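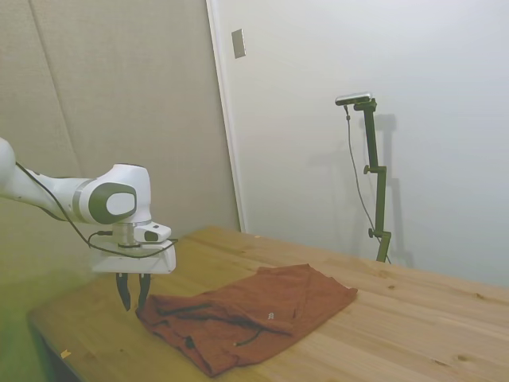

Ramesh Mishra wrote in after the previous release to say the temperature column was no use to him while it treated "wash at 30" and "wash at 30 or below" as the same instruction. He was right, and the two are now kept apart. The change affects `temp_max` and `temp_wording`, both described under Fields. If you have scripts that read the old `temp` column, they will need editing.

# Foley care labels

Transcribed washing and care instructions from clothing and household textiles. Each record is one label. The collection holds 3161 labels, typed up from garments and linens sorted at the Brondale and Cledard clothing exchanges.

The labels were copied because people kept asking the same things at the exchange desk: what a crossed-out triangle meant, whether "hand wash" ruled out the wool cycle, why two similar jumpers had quite different instructions. We wanted something to look things up in. It may also suit people who study plain language, symbols or translation.

## Files

| File | Contents |
|---|---|
| `labels.csv` | One row per label |
| `wording.csv` | Every distinct phrase, with the plain version we use |
| `symbols.csv` | Symbol codes and their meanings |
| `queries.md` | Labels we could not settle, with notes |
| `CHANGES` | What moved between releases |

All files are UTF-8 with Unix line endings. Fields are separated by commas and text fields are always quoted. Please open `labels.csv` as text if you use a spreadsheet. Leading zeros in `label_id` will be lost otherwise, and the file will no longer join to `queries.md`.

## Fields

`labels.csv` has 14 columns. The ones that need explaining are these:

- `label_id`: four digits, never reused. Gaps are withdrawn records.
- `item`: what the label was sewn into, from a fixed list (shirt, towel, curtain and so on). Anything that doesn't fit is `other`.
- `fibre`: the fibre content as printed, including the maker's order. Percentages are left as they appear even when they don't add up.
- `text_raw`: the full wording, in the original language and original capitals. A slash marks a line break.
- `lang`: the language of the first line. Many labels repeat themselves in several languages and we only type the rest when the meaning differs.
- `symbols`: codes from `symbols.csv` in printed order, separated by spaces.
- `temp_max`: highest wash temperature given, in Celsius. Blank if the label gives none.
- `temp_wording`: `at`, `upto` or `symbol`. Use `symbol` when the number only appears inside the wash tub.
- `dry`: `line`, `flat`, `tumble`, `none` or `unstated`.
- `colour_warning`: `yes` if the label says to wash separately, wash with like colours, or warns that dye may run.
- `legible`: `full`, `part` or `poor`.

`none` and `unstated` in the `dry` column are easily mixed up. `none` means the label says not to dry the item by any of the listed methods, which happens with dry-clean-only pieces. `unstated` means it says nothing.

## How the labels were copied

One person typed the label and a second person read it back against the cloth. Where they disagreed, they looked at it together under the lamp. If it still couldn't be read the doubtful part went in square brackets and `legible` was set to `part`.

Brand names, shop names, style numbers and prices were left out. So were names written or sewn in by owners, which turn up often on school clothes and on linen from care homes. Nothing in the files should identify a person. Tell us if you find something that does and we'll take the record out.

We did not correct spelling. "Do not tumbler dry" and "Cool iron on revers" are what the labels say.

A sample of 300 records was typed a second time from scratch to check the work. In that sample 8 differed in a way that changed the instruction. Most of those were faded symbols, with one or two dots under the iron being the usual trouble. Differences in punctuation were not counted. The results are marked in `queries.md`.

## What it covers badly

- Footwear, hats and bags are missing. They rarely carry a sewn label and the exchanges handle them on a separate rail.
- Labels cut out by the wearer are missing too, and this hits underwear and children's clothes hardest.
- Older pieces are thin on the ground. The printing wears off long before the cloth does, so `legible` should not be taken as a guide to how well something was made.
- There is more knitwear than you would find in most homes. The autumn sort at Cledard brings it in by the sack.
- We have no purchase dates and have not tried to guess them.

The files record what a label says. They can't tell you whether the advice is sound. Some makers print a cautious instruction on everything they sell, and we have no way of spotting that from the label alone.

## Using the plain wording

`wording.csv` pairs each printed phrase with a short version in everyday words. Tumaini Rweyemamu wrote the first set and it has been added to since. It is written for someone standing at a washing machine, so it drops small distinctions that matter to a laundry. Go back to `text_raw` for those.

Two pairings people have questioned:

1. "Wash separately" becomes "wash on its own". Some makers seem to mean only the first few washes, but unless the label says so we leave it at that.
2. "Dry flat" becomes "lay it out flat to dry". We don't add "in the shade" unless the label does.

## Known problems

- A batch of towel labels has `symbols` in reverse order. They are flagged in `queries.md` and will be fixed in the next release.
- `lang` is wrong for some labels that open with a one-word heading such as "Cotton".
- Curtains and curtain linings were typed as one item for a while, so counts for `curtain` run low.

## Corrections and additions

Send corrections with the `label_id` and the column name. New labels are welcome as long as you have the item in front of you. Please don't copy instructions from a shop's website, as these often differ from what is sewn in. The Brondale desk also takes paper slips on Wednesday mornings.

The Cesard set, which covers blankets and bedding, is kept separately and uses different codes for drying. Don't merge the two without reading its own notes first.

## Licence

Free to use, copy and change, including for paid work. Please name the Foley care labels as the source and say if you altered the wording.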